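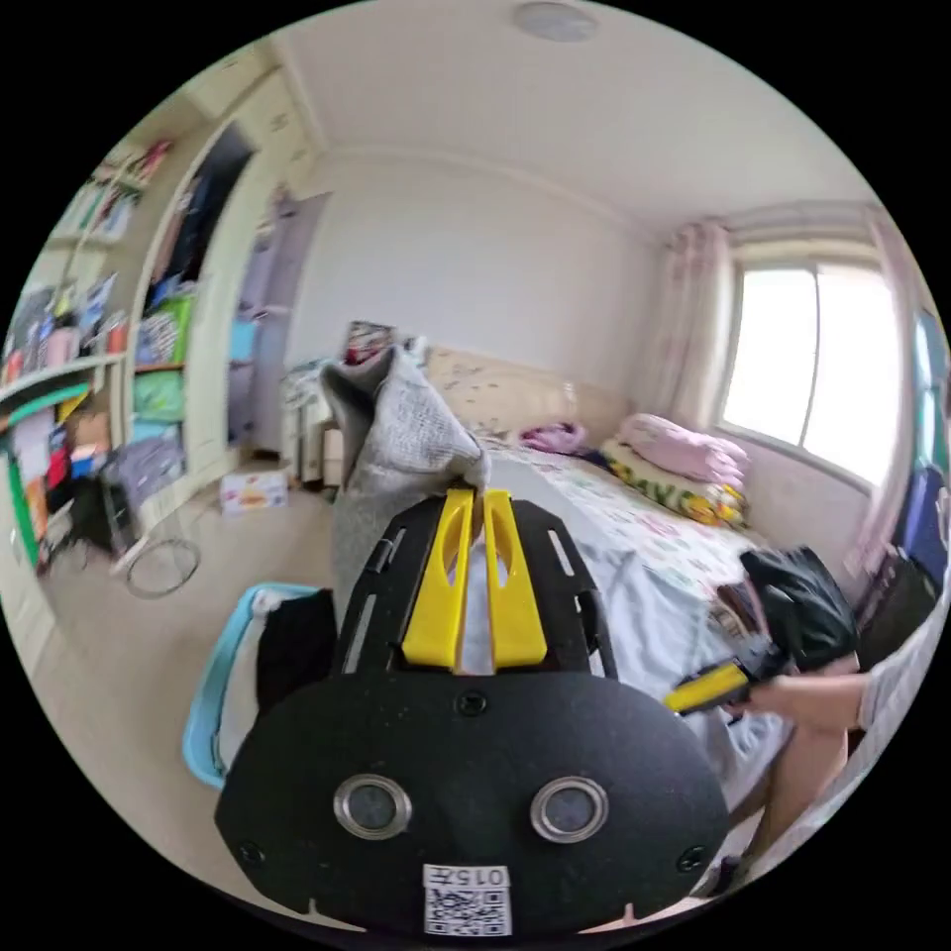
Hefin Lewis says the jumper should come off the bed first, before the socks and before anything black. Knitwear takes up the most room, it picks up fluff from whatever it is lying on, and once it is folded the rest of the heap looks like a job that can be finished before supper.

Lewis has been teaching people to deal with their clothes for eleven years, mostly in flats where the bedroom is also the study and the airing cupboard. His evening classes at Salgado, a former seed warehouse near the canal, began as mending lessons. People brought in bags of things to be repaired, and when the bags were tipped out it was plain that a good part of the contents had nothing wrong with it. The clothes had been on a bed or a chair for weeks and had been scooped up with the rest.

The class is now split in two. The first hour is for sorting and folding. The second is for the needle.

The bed is where nearly everyone sorts, and he has given up arguing against it. It is at a fair height and it is the biggest flat surface most of us have. The trouble comes at bedtime, when whatever has been left goes back on the floor. His rule is to bring to the bed only what can be put away in one go. If the wardrobe holds two armfuls, then two armfuls come out.

A patterned sheet or quilt makes the work harder than people expect. Small dark items vanish against a busy print, and a navy sock and a black sock look the same until they are on your feet. Lewis spreads a plain pale towel over the covers and sorts on that. Celeste Sequeira, who runs the class with him, thinks the towel is a fuss and takes everything dark to the window.

They disagree about most things. He folds knitwear in thirds with the sleeves tucked behind. She lays both sleeves across the front and rolls loosely from the hem. He keeps jumpers flat on a shelf, heaviest at the bottom. She has hers upright in a drawer so that she can see each one. Neither of them will put a knitted garment on a hanger, and both have a cupboard story about shoulders that grew points.

The clothes that cause the real bother are the ones worn once. They are too clean for the wash and not clean enough to go back beside the ironed shirts. In May the household magazine Ultusus asked its readers where these things went, and printed the results over two pages. It had 1,711 replies. A chair was the commonest answer, followed by the end of the bed. A man in Oswestry wrote that he used an exercise bike. Three readers said they put them straight in the wardrobe, and one of those wrote again the following month to take it back.

Sequeira's answer is to give the once-worn clothes a place of their own and to keep it small. Hers is a rail the width of a door with room for four hangers. When a fifth thing turns up, one of the others has to be washed or put away. She moved to the rail from a basket, where everything came out creased.

Hooded tops are their own case. They are bulky, they get worn several times between washes, and the hood stops them lying flat whichever way they are folded. Left on a surface, a hoodie slumps over whatever is next to it. Sequeira folds the body first, brings the sleeves in, and then turns the folded body up into the hood so that the whole thing becomes a parcel. It keeps its shape in a bag and it can be stood on a shelf. Thick ones will not go, and those she hangs from a peg by the loop at the neck. If there is no loop she sews one on with a short piece of cotton tape, which is the first thing beginners learn in the second hour. 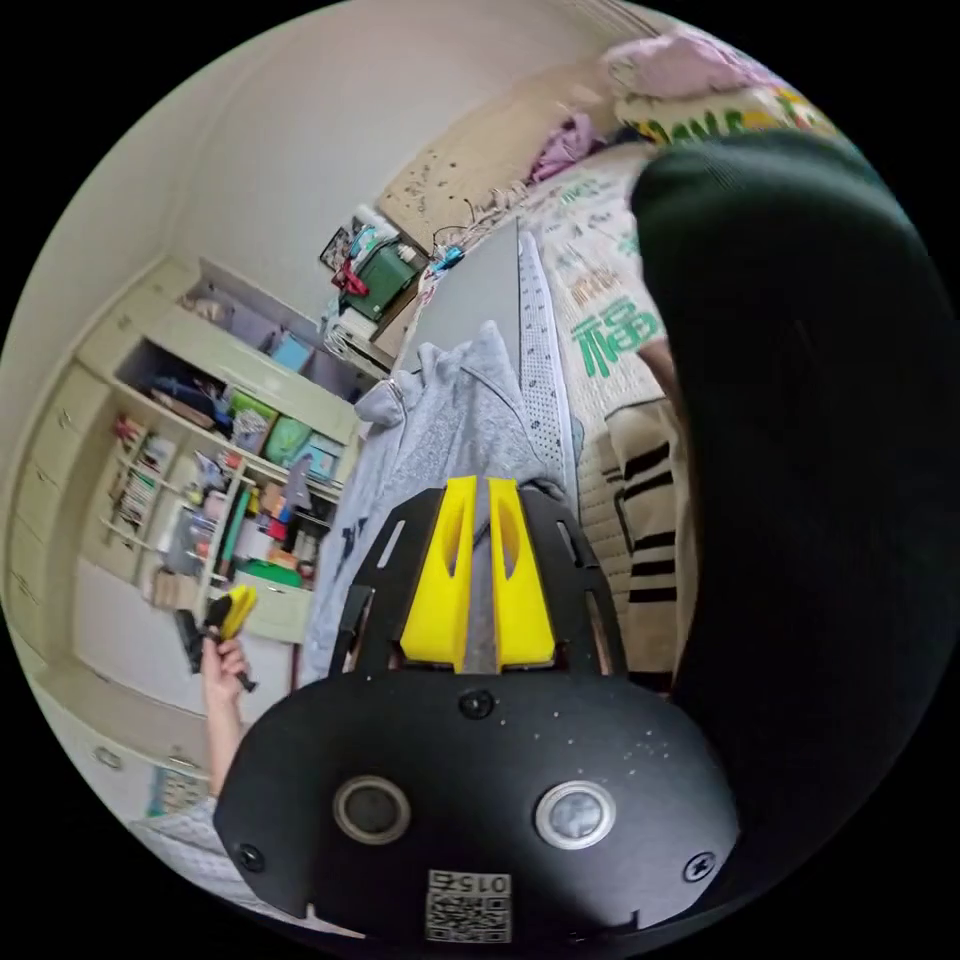

A grey hooded sweatshirt beside a white pegboard panel.

Pegboard has come back into bedrooms in the past few years, having spent a long time in garages and sheds. It suits people who rent, as a panel can be leaned on a desk or stood behind a chest of drawers without drilling the wall. Bags, belts, headphones and caps go on it well. Heavy coats do not. A leaning panel with a coat on it will slide, so it needs a strip of rubber matting under the bottom edge, or a batten screwed across the back of the furniture to hold it.

Altier, a small hardware shop on the same street as Salgado, sells panels cut to size and keeps a tin of odd hooks on the counter. The shop will tell you to bring an old hook with you, as the holes vary and so does the thickness of the board. Long hooks droop under weight. Short ones with two prongs stay put. Anything with a rough tip will pull threads from knitting and should be kept for hard things.

For underneath the bed, the class uses shallow zipped bags from Tesusex. They cost more than a cardboard box and are worth it for winter wool, provided the wool has been washed first. Lewis writes the contents on masking tape and sticks it on the end that faces the room. His oldest tape is dated 8/18/21 and says "scarves, blue gloves, the good vest". The gloves have since gone missing.

Last year the pair printed around 2,000 folding cards to give away at the library and at the door of the warehouse. The drawings are Sequeira's. One side has the jumper, done both ways after a long argument, and the other has the hoodie parcel. The cards are the size of a paperback and can be pinned up inside a wardrobe door. There are a few hundred left.

Bedding gets a session to itself near the end of the course. A thick quilt is hard for one person to fold neatly, and Lewis has people work from the foot of the bed, folding towards the headboard in long strips, then rolling from one side. Sheets go inside their own pillowcase. He is strict about leaving the bed stripped for an hour with the window open before it is made again, and in winter he is generally overruled.

On the evening I went, a woman had brought a pullover with a hole at the elbow the size of a ten-pence piece. She had meant to darn it. By the time she had sorted the bag it came in there were twenty minutes left, enough to pick a yarn and tack the edge. She took it home folded in thirds and said she would be back for the rest.

The sorting and mending class runs in the evenings at Salgado. Bring one bag of clothes, a towel and a needle. Thread is provided.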